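# Table-clearing tips after the November snag

I love having an arm at the workbench, and I love the practice rooms even more, because you can knock over every vase in the place and sweep up nothing. So this page is full of things I found out the hard way, most of them in the simulated living room we call Skorkum. If you run a Narnex controller or anything like it, I hope some of this saves you an evening!

The fault first. The job was dull on paper: reach down to the cloth, pinch the back edge, drag it clear. On run 29 the gripper went down, closed, and the controller reported a good grasp. It had nothing between the fingers. Then it pulled away at full speed, as if it had a load, and swept straight through the space where the vase was standing. In the practice room that costs you a reset. On my kitchen table it would have cost me a vase, and maybe a knuckle.

I went back through 252 saved runs (a whole rainy stretch of evenings, and I enjoyed it more than I should admit) and found the same false grasp in four of them. Every one was on soft, crumpled stuff. Hard things like bowls and candle holders never set it off.
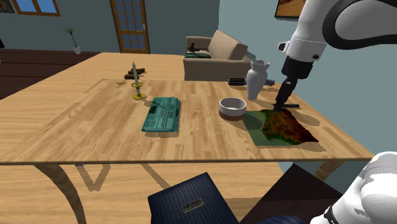
*Skorkum, gripper down at the back edge of the sheet, with the bowl and vase close by.*

## Setting the grasp check

- Ask for two signs of a grasp before you let the arm lift. I use finger gap and motor effort. Either one alone will fool you on cloth.
- Set the "closed on nothing" gap with the fingers really shut, and do it again after you change the pads. Mine was off by 2 millimeters, plenty to make an empty pinch look like a fold of fabric.
- Lift a tiny bit, stop, check again. Then go. It adds a moment to each pick and I don't miss it one bit.
- Don't turn up the grip force to fix a missed grasp! I tried. You get a harder pinch on nothing, and the tips scrape the table.

## Clearing the table

Move tall things first, by hand if you have to. A vase with a narrow foot beside a piece of cloth is asking for it, especially if the cloth is the thing being pulled. Candles are next on my list, and on a real table they stay unlit while the arm has power, no exceptions.

Flatten the edge you want picked, or choose a high fold and aim for that. The in-between kind of wrinkle is the worst.

Leave newspapers for last. They slide, they open up, and a loose page can wander under the gripper.

## Stopping it

Put the stop button where your resting hand already is. I had mine on the shelf behind me, on a nice tidy hook, and it was useless there. Now it's stuck to the front of the Beddoe cart, and I hit it once at the start of every session to be sure it cuts the motion.

Slow travel for anything near people, too. The Drundlow preset comes set for fast moves, so look at the speed after every update, even a small one. One of mine went back to the default without a peep.

## Still working on

Thin rods and pens lying right behind the cloth. The fingers sometimes touch one first and count it as contact. Wider pads made it worse, narrow ones helped a little, and I have a set of soft tips to try next.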